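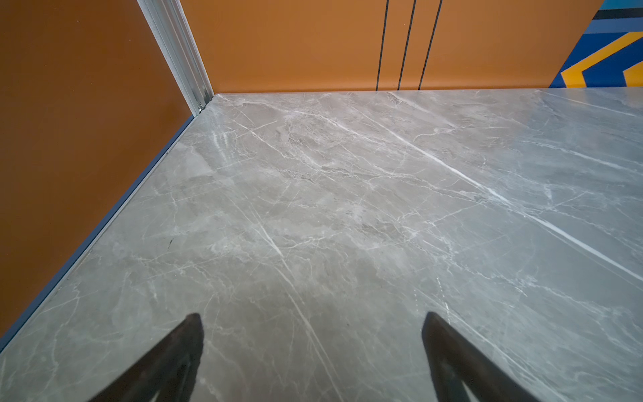

I went to the Fonis open day in Lernham because I have a drawer full of unfinished pages about someone I used to love, and because the advert promised that by the end of the afternoon I would know "what the story wants". I am suspicious of stories that want things. I took the train anyway.

Fonis runs courses in personal writing. Memoir, mostly, with a strong leaning towards heartbreak. They have the upper floors of an old bank on the hill, and the front door sticks, so the first sight each visitor gets of the place is a shoulder. We were given a name badge, a pencil and a card with a single question printed on it. Mine said, "What did you not say?" The woman next to me had the same card. So did the man next to her.

The first session was called The Weather of a Relationship. We were told to shut our eyes and return to a moment with the person, then write down what the sky was doing. I have no idea what the sky was doing. I remember a kitchen, a bad cold (mine) and a row over whether you can freeze hummus. I wrote down drizzle to be polite. When we read out, nearly everyone had rain. There was one sunset and one very dramatic fog over an estuary, which got a murmur from the back row. I don't doubt that these people had been in love. I did begin to doubt the rain.

It's a thing that bothers me about this kind of writing, my own included. You sit down to remember a person and within a page you've lit them, put wet streets behind them and given yourself a better coat. The tutor's answer, when somebody raised it, was that emotional truth comes before factual truth. A lot of heads nodded. I'd have liked five more minutes on that, as it seems to me the whole question, but there was tea.

Tea was good. Proper mugs, and a ginger cake I went back to.

After the break they walked us through the Koval method, which takes up most of the long course. As far as I could follow, you write the same memory 7 times, each time leaving out something you were sure it needed. By the last version you are meant to be left with the bone. We were shown a student's piece before and after. The first ran to 3,065 words and was a muddle, with a dull bit about a car insurance claim and a mother who kept ringing up. The last one fitted on a postcard and was all hands and doorways. The room clearly preferred the postcard. I kept thinking about the mother. She was the only one in it who sounded as if she had been in the room.
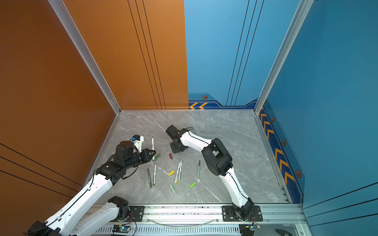

*Markers and loose caps on the grey marbled top, the left gripper over a green one.*

The long course costs £2,288, and this was on the last page of the handout, in smaller type than the rest. For that you get the teaching, a reading at the end and a place in the Starko anthology. I asked who buys the anthology. I was told it "finds its readers". I asked whether they'd let people put in a piece about someone who hadn't agreed to be written about, and there was a longish answer about changing names and hair colour. Nothing about asking them. She'd know herself from the hummus, whatever I did to her hair.

There was a shorter option too, 3 evenings by video, which I thought looked better value and which was mentioned once.

To be fair to them, the last half hour got to me. We were told to write a letter to the person, not to be sent, not to be read out. No method, no weather. The room went quiet in a way it hadn't all day, and you could hear the pencils. I wrote a page and a half without stopping and some of it was unkind and I think most of it was accurate. A man across from me turned his paper face down and went and stood in the corridor for a while. I can't say that Fonis taught us anything in that half hour. They gave us a table and left us alone, and I'm not sure how you put a price on that, though they have clearly had a go.

Getting there: from Lernham station it's uphill all the way, and the sign is on the wrong side of the building. Doors open at 1pm. If you want a seat with a back to it, be early. The lift was out of order when I went, and the handout says nothing about step-free access, so ring first if you need it.

I haven't signed up. The letter is in the drawer with the rest.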